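Casa e Automação | Testes e análises

Irov Mesa: já dá para deixar a arrumação da mesa com o braço?

Ando há anos à espera de uma máquina que me levante a mesa. Aspirador já tenho, corta-relva também, e a máquina da loiça faz a parte dela desde que alguém lá ponha os pratos. O que falta é esse alguém. Por isso, quando comecei a testar o Irov Mesa, um pacote de software para comandar um braço robótico com garra de dois dedos, perdi mais serões do que devia — e gostei de quase todos!

O pacote traz duas coisas: o controlador, que corre num computador normal, e um simulador onde se ensaia a tarefa antes de a passar para um braço a sério. Fiz a maior parte do teste no simulador e depois passei uma tarde na oficina da Tuominen, que tem um braço montado e me deixou repetir lá as mesmas ordens. As ordens escrevem-se em português corrente («põe a fruta no tabuleiro») e o programa trata do resto, ou tenta.

Corri 400 tentativas no simulador, sempre com variações da mesma mesa de cozinha: fruta, latas, um pacote de leite, uma chávena. Para a fruta, fiquei encantada. A garra desce direita, fecha com calma, e um abacate mais escuro ou uma manga mais clara não a atrapalham. Quando falha a primeira pega, volta a subir e tenta outra vez sem eu ter de mexer em nada, coisa que a versão anterior não fazia (parava e ficava à espera, um desespero).

As latas de pé também correm bem. Deitadas, nem por isso: a garra toca-lhes de lado, elas rolam, e o braço anda atrás delas pela mesa como um gato atrás de uma bola. E a chávena é o ponto fraco. Pela asa consegue, pelo bordo escorrega, e o programa escolhe o bordo vezes de mais. Na oficina foi pior ainda: em quatro ordens seguidas para levantar uma chávena, cumpriu duas.

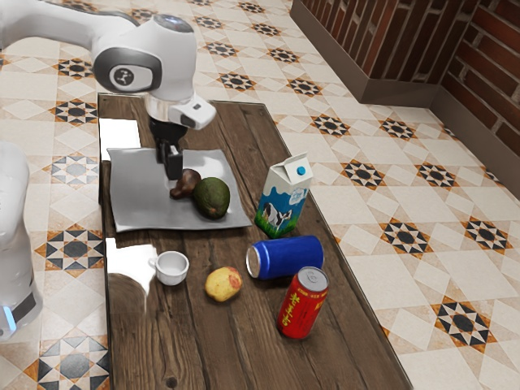

Simulador do Irov Mesa: garra por cima do fruto castanho, com o abacate ao lado no tabuleiro e o resto ainda espalhado pela mesa.

O simulador em si merece elogio. Dá para trocar o chão, as paredes e o tampo, e os reflexos na madeira brilhante são dos que costumam baralhar as câmaras, portanto convém treinar com eles ligados. Os metais também estão muito bem feitos. Só gostava de mais loiça na biblioteca — pratos fundos, copos de pé, a tralha que fica na mesa depois de um jantar.

Quanto à velocidade, uma arrumação completa na oficina levou 62 minutos, com pausas para eu corrigir ordens. À mão faço aquilo enquanto a água do café aquece. Em casa, ainda não. Para separar peças leves numa bancada, com objetos parecidos e sem pressa, já o punha a trabalhar amanhã. Experimentei também o Killstead, que é mais rápido a arrancar mas obriga a desenhar cada movimento, e voltei ao Irov logo no dia seguinte.

Vou repetir o teste da chávena quando sair a atualização de março.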